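Category: Neighborhood Voices | Filed under: Opinion, Associations, Dues

Dec 16, 2025
14 comments | 37 shares

Let the Block Keep Some of Its Own Money

Our neighborhood association has $3832 in its general account, according to the report handed out at the November meeting. I have been a dues-paying member for nine years and I think that is too much money to have sitting there, and I think we are about to spend it on the wrong thing.

The proposal on the table is a new entrance sign at the Brallden Avenue side, to match the one on Khalaf Street. The quote came in at $2000 for the sign itself, with another $585 for the footing and the installation. The concrete may come at a discount if the request we sent to Cemex goes anywhere, but we have not heard back and I would not plan on it.

I have nothing against the Khalaf Street sign. It looks fine. People who drive past it already know where they live, and people who don't live here are mostly on their way to the grocery store. The flower bed under it gets weeded twice a year if we are lucky, and that was with the enthusiasm of a new project behind it. A second sign means a second flower bed.

What I would like to see is a block fund. Take $2000 out of the general account and let any block apply for up to $500 of it. The application should fit on one side of a sheet of paper. What do you want to do, when, who on the block has agreed to help, and what will it cost. Two neighbors from different households sign it. The board votes at the next regular meeting and the check goes out that week.

I know this can work on a small scale because my block did something like it without any help. Three summers ago we passed an envelope and bought folding tables. They live in a garage at the corner and they have been used for two block parties, a graduation, a yard sale and a funeral lunch. I met the family across the alley at the yard sale. We had been waving at each other since they moved in and that was the first time we had a conversation.

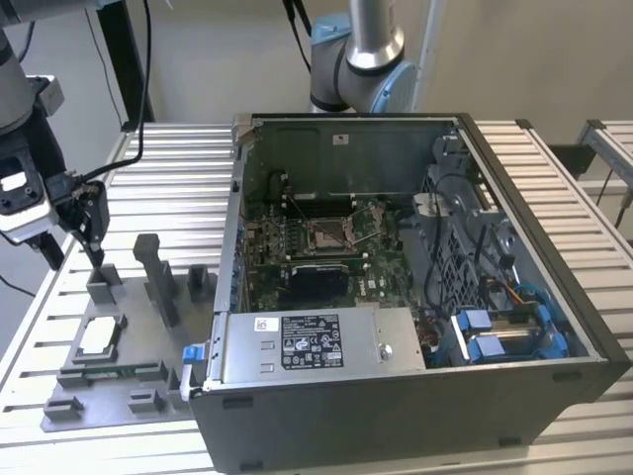 The usual objection is fairness. Some blocks are organized and some are not, and the organized ones will get their applications in first. That is true, and it's true of everything else the association does too. The blocks nearest the park have always gotten the most out of us. The egg hunt is there, the summer concert is there, and the cider table is there. South of Lirik Court the only thing we deliver is the newsletter, and last spring we missed half of that street. If the board wants to hold two of the grants for blocks that have never hosted anything until the end of June, I would vote for that.

The second objection is insurance. Our policy covers association events, and somebody would need to ask the agent whether a block party paid for with our money counts as one. I don't know the answer. It is a phone call, and it should be made before January whether or not anyone likes my idea, given that we already lend out the barricades.

The third objection, which I heard at the November meeting more than once, is that people will waste it. Maybe a block will spend $500 on a bounce house and a lot of hot dogs. I can live with that. The kids would remember it longer than they would remember a sign, and the adults would have spent an afternoon standing next to each other.

There is also the matter of next year's dues. Membership has been flat and every fall we send out the same letter asking people to join. It lists the events and thanks the sponsors. A household that has never been to one of those events has no strong reason to write a check. "Your block can apply for this" is a better reason - it is the first thing we could put in that letter that applies to every address on the map.

The sign vote is on the agenda for the January meeting. I am asking the board to put the block fund on the same agenda, ahead of the sign, so members can hear both before any money is committed. If the sign wins after that, fine, I will help dig the hole.

Share this | 14 comments

Recent in Neighborhood Voices
- Leaf pickup dates should not be a secret
- Four-way stop at Brallden and Khalaf: one year later
- Why I stopped parking on the even side
- The case for a shorter annual meeting
- Letters: Lirik Court streetlights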